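Paltham Colour Names
README, last edited January 18, 2024

Paltham is a small collection of colour words which people use for greys, whites and dark blues. It has 117 entries in 4 plain text files. I began it in July, when I was translating a paint catalogue and could not find agreement on what "slate" means. Some people gave me a blue, some gave me a grey, and one was thinking of green.

The words come from readers of the Skunent mailing list. Each person received a sheet of flat colours and wrote the first name that came to mind. I did not correct the answers except for spelling. 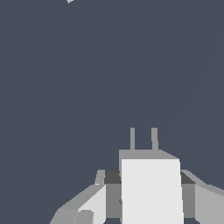
Slate blue-grey with white and medium grey.

What is in the files

names.txt has one colour name in each line, in small letters.
pairs.txt has two names which were given to the same colour.
notes.txt has remarks from the people who answered. Please read it before you use pairs.txt.
old.txt has the names from the first version. I keep it for people who already made links to it.

Fields are divided by a tab. In the first version it was a comma, and this was a mistake, as many people wrote commas inside their names ("grey, but colder").
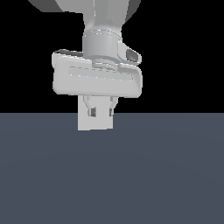

Known problems

The list is in English only, but 57 of the entries came from people who speak another language at home. I think this is visible in the words for light grey, where we have "ash", "rice water" and "old shirt". I left them all in.

"Gray" and "grey" are both changed to "grey". If you study spelling, this collection is not for you.

Line 74 of names.txt is empty. Please do not delete it, the numbers in pairs.txt depend on it.

Black was answered very shortly by everybody, so there is little to learn from it. For the next version I would like to ask for more kinds of black.
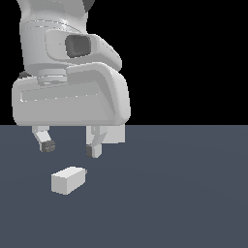 USE AND CONTACT

You may copy and change the files for any purpose. If you publish something, please write "Paltham Colour Names" and the version. Corrections can be sent to the Skunent list with the word Paltham in the subject. I read them once a month.

Maintained by Mawar Tambunan, Indanholm.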